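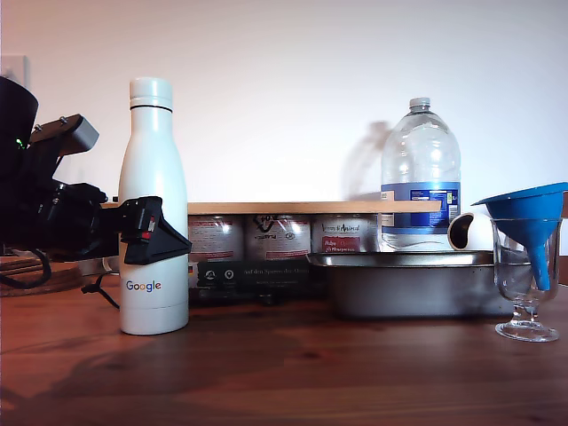 흰색 보온병과 나무 탁자

보온병 냄새 빼는 법, 소문 걸러서 따라 하기

2018년 3월

보온병에서 나는 쉰내를 없애 준다는 방법은 검색하면 끝도 없이 나옵니다. 달걀 껍데기, 쌀뜨물, 녹차 찌꺼기, 식초, 베이킹소다, 심지어 신문지까지. 저는 이런 글을 별로 믿지 않습니다. 해 봤다는 사람은 많은데 안 한 병과 비교해 봤다는 사람은 거의 없거든요. 그래서 집에 굴러다니던 병으로 몇 가지를 직접 해 보고, 그나마 쓸 만하다 싶은 순서만 적어 둡니다. 실험이라고 부르기는 민망한 수준이니 감안하고 읽으세요.

먼저 냄새가 어디서 나는지부터 확인합니다. 대부분 본체부터 문지르는데, 제 경우 범인은 거의 뚜껑이었습니다. 뚜껑을 닫지 말고 본체와 따로 하룻밤 둔 다음, 아침에 각각 코를 대 보세요. 본체에서 아무 냄새가 안 나면 아래 내용의 절반은 필요 없습니다.

준비물
과탄산소다 또는 구연산(둘을 섞지 않습니다)
병 입구에 들어가는 긴 솔
부드러운 칫솔
이쑤시개 말고 끝이 뭉툭한 것. 저는 다 쓴 나무 커피 스틱을 씁니다
깔때기

1단계. 고무 패킹 분리
뚜껑 안쪽 패킹을 뺍니다. 설명서에 분리하지 말라고 적혀 있으면 빼지 마세요. 제가 쓰던 Plarness 제품은 잘 빠졌고, Justden 것은 억지로 빼다가 늘어나서 뚜껑을 통째로 다시 샀습니다. 뺀 패킹은 주방 세제를 푼 미지근한 물에 30분 담갔다가 칫솔로 문지릅니다. 패킹이 끼워져 있던 홈도 닦아야 합니다. 여기를 건너뛰면 나머지는 하나 마나입니다. 삶으라는 글도 많은데, 재질도 모르고 삶는 건 권하지 않습니다.

2단계. 가루 넣기

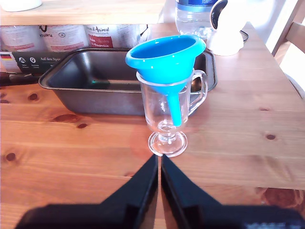 가루 양에 대해서는 말이 제각각입니다. 한 숟갈이라는 사람, 세 숟갈이라는 사람, 바닥이 덮일 만큼이라는 사람까지 있는데 근거를 대는 사람은 못 봤습니다. 저는 포장지에 적힌 양을 따르고 그 이상은 넣지 않습니다. 입구가 좁은 병이면 숟가락으로 넣다가 반은 흘리니 사진의 파란 플라스틱 깔때기 같은 것을 쓰면 편합니다. 다만 깔때기 관이 가늘면 가루가 뭉쳐 막히니까, 다른 그릇에서 먼저 녹인 뒤 액체 상태로 붓는 쪽이 낫습니다. 깔때기에 물기가 남아 있으면 더 잘 막힙니다.

과탄산소다는 찻물 얼룩과 커피 기름때에, 구연산은 하얗게 낀 물때에 씁니다. 만능이라고 파는 혼합 세정제도 있지만 저는 둘을 따로 사는 편이 싸고 속도 편했습니다. Grarnstead라는 상표의 전용 정제도 한 통 써 봤는데, 성분표 맨 앞이 과탄산소다더군요. 가격 차이가 어디서 나오는지는 모르겠습니다.

3단계. 물 붓고 기다리기
따뜻한 물을 붓고 뚜껑은 절대 닫지 않습니다. 과탄산소다는 기체가 생겨서 밀폐하면 압력이 찹니다. 흔들어야 잘 닦인다는 글이 있던데 따라 하지 마세요. 병은 싱크대 안에 세워 둡니다. 넘칠 때가 있습니다.

시간은 얼룩을 보고 정합니다. 하룻밤 두라는 조언이 흔하지만 저는 3시간 둔 것과 하룻밤 둔 것의 차이를 눈으로도 코로도 못 느꼈습니다. 겉면이 도장된 병은 거품이 흘러내린 자리가 변색될 수 있으니
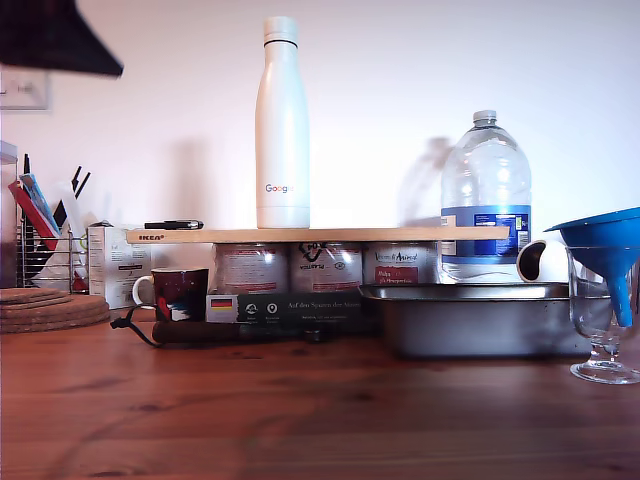

중간에 한 번은 들여다보고, 흘렀으면 바로 물로 씻어 내세요. 로고가 인쇄된 병도 마찬가지입니다. 식기세척기에 넣어도 된다는 판매자 말만 믿고 돌렸다가 무늬가 벗겨졌다는 후기를 여럿 읽었습니다. 제 병은 아직 멀쩡하지만 그건 제가 세척기에 넣지 않아서 그런 것일 수도 있습니다.

4단계. 헹구기와 말리기
솔로 바닥까지 문지르고 미끈거림이 없어질 때까지 헹굽니다. 제 기준은 일곱 번입니다. 과하다고 해도 할 수 없습니다. 다 헹궜으면 병을 비스듬히 기대어 말립니다. 완전히 거꾸로 엎어 두면 입구가 막혀서 안쪽 습기가 그대로 남습니다. 패킹은 수건 위에 따로 두고, 다 마를 때까지 끼우지 않습니다.

보관할 때도 뚜껑은 얹어만 두세요. 제가 보기에 냄새 문제의 대부분은 덜 마른 병을 꽉 잠가 선반에 올려 두는 데서 생깁니다. 작년 7월에 그렇게 넣어 둔 병은 두 번을 씻어도 소용이 없어서 결국 버렸습니다.

해 봤지만 안 권하는 것
달걀 껍데기: 조각이 바닥에 남고, 껍데기 없이 물과 세제만 넣은 병과 차이가 없었습니다.
신문지: 병 안에서 잉크 냄새가 납니다. 냄새를 냄새로 바꾼 셈입니다.
녹차 찌꺼기: 며칠은 괜찮다가 원래대로 돌아왔습니다.
염소계 표백제: 스테인리스에 쓰면 부식될 수 있다고 해서 시도하지 않았습니다. 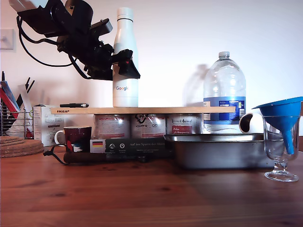 Zuzanna Żak: 식초를 빼놓으셨네요. 저는 식초 탄 물에 한 시간 담가 두는 걸로 몇 년째 문제없이 쓰고 있어요. 그리고 일곱 번 헹구는 건 물 낭비 같은데요. 과탄산소다는 세 번이면 충분하지 않나요?

답글: 식초도 물때에는 듣습니다. 그런데 저는 식초 냄새가 패킹에 배어서 그걸 빼느라 더 고생했습니다. 패킹을 빼고 본체만 담그신다면 괜찮을 것 같네요. 횟수는 손으로 만져 보고 정하시면 됩니다.

Aleksandra Śliwiński: 패킹이 까맣게 된 건 어떻게 해도 안 지워지던데 방법이 있을까요?

답글: 속까지 밴 곰팡이라면 저는 못 지웠습니다. 지워진다는 글은 많이 봤지만 전후 사진의 패킹이 같은 물건인지부터 의심스럽더군요. 패킹만 따로 파는지 제조사에 물어보세요.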